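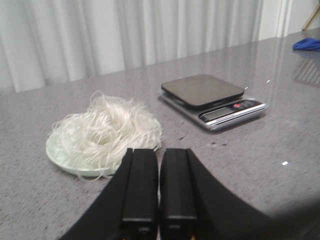 Thin white noodles on the plate, kitchen scale behind.

A thread on weighing thin noodles, for anyone who keeps making far too much or far too little. I cook them most weeks and for years I did it by eye.

---

By eye doesn't work with this sort. A tangle of fine noodles is mostly air. It can cover a plate and hang over the rim and still weigh less than you'd guess.

---

Packets don't help much either. The ones I buy from Gemumum come as 500 g in a single block, folded over on itself. Other shops sell them in little bundles, and the bundles vary from maker to maker.

---

What I go by now, dry weight per person:

- in a soup with plenty in it: 40 g
- cold salad: 50 g
- stir-fried as the main thing: 60 to 70 g
- inside summer rolls: 15 g a roll, sometimes less

Adjust for teenagers.

---

Those are for rice vermicelli. For glass noodles (mung bean or sweet potato) I take 10 g off each. They feel heavier once you're eating them, to me anyway.

---

The two look very alike in a heap, so keep the label. I decanted both into jars one June and spent the rest of the summer finding out which was which by soaking them. Rice goes properly white in water. Glass noodles go clear.

---

On plates and scales. If the plate is wider than the platform, put it on first, check you can still read the display, then zero it. My old scale had the numbers right at the front and a dinner plate covered them completely.

---

A bowl with a small foot is easier than a plate for weighing. A shallow plate is easier for pulling the strands apart afterwards. I usually weigh in one and finish on the other.

---

Watch the overhang. If strands trail off the plate and touch the worktop, the worktop is carrying part of the weight and the reading comes out low. It's only a gram or two with noodles this thin, but a plate edge resting on the worktop will throw it right out.

---

Breaking up a block: do it inside a big paper bag or a deep pan. Pull it apart slowly with both hands. If you snap it over an open worktop you will be picking up bits until next week. They get behind the kettle. They get in the toaster.

---

Scissors are good for the folded ends, where the strands are packed tightest. Cut through the fold first and the rest comes away in layers.

---

Hicham Bouzid asked whether you can weigh them after soaking instead. You can, but you need to know how much water they take up, and that depends on how long they sit and how well you drain them.

---

I tried it once to see. 100 g dry, soaked in hot water until soft, rinsed cold, drained in a sieve and shaken hard. It came to 301 g. I've not repeated it, so don't hold me to the last gram, but "times three" is close enough to plan a meal with.

---

It's useful for leftovers as well. If there's 300 g of soaked noodles in the fridge, that's two people's dinner in a soup with a bit over.

---

Soaking, since it always comes up. I use 1000 ml of water for up to 200 g dry. Boil the kettle, let it stand for a couple of minutes, pour over, push everything under with a fork. Start checking at three minutes for the very fine ones.

---

If they're going into a hot pan afterwards, take them out while they still have some bite. If they're for a salad, let them go all the way, then straight under the cold tap.

---

Clementina Brandão puts a teaspoon of oil through hers after draining so they don't clump. I don't like what it does to the dressing, so I rinse again just before serving. Both work. Hers is less faff if you're cooking for a lot of people.

---

Someone will ask about scales. I don't have strong views. A flat platform wipes clean much more easily than one with a moulded bowl, because starch dust gets into every groove. Dark glossy tops show fingerprints and every speck of noodle, so you wipe them more often. That suits me.

---

Two things I would look for:

1. An auto-off that waits at least two minutes. Mine used to switch itself off while I was still pulling a block apart, and then I'd lost the zero.
2. Buttons you can press with floury hands.

---

Also check it now and then. An unopened 500 g bag of sugar does the job. It will read a bit over because of the packet. If it reads under, change the batteries before you blame the scale — low batteries made mine wander all over the place.

---

Storing what's left of the block. The original bag never closes again, so I put mine in a long box with a lid and write the weight left on a bit of tape. Cross it out, write the new number. It saves getting to the bottom and finding enough for one and a half people.

---

The broken bits at the bottom are worth keeping. They go into meatballs, spring roll filling, or a clear soup where short lengths are easier to eat with a spoon. You can also fry them from dry in hot oil. They puff up in a couple of seconds, so do a pinch at a time and use a deep pan.

---

Bevan Halliday says he just grabs a handful per person and it's always fine. I weighed my own handfuls: 38, 61 and 44 g. So fine if you don't mind who gets which bowl.

---

Tonight is the cold salad for four, so 200 g. Cucumber, carrot, mint, peanuts, lime, fish sauce, a bit of sugar, one red chilli. Dressing goes on at the table or the noodles drink all of it.

---

I'll put the dressing quantities in a separate post, as I still need to measure the fish sauce properly. At the moment the recipe says "some".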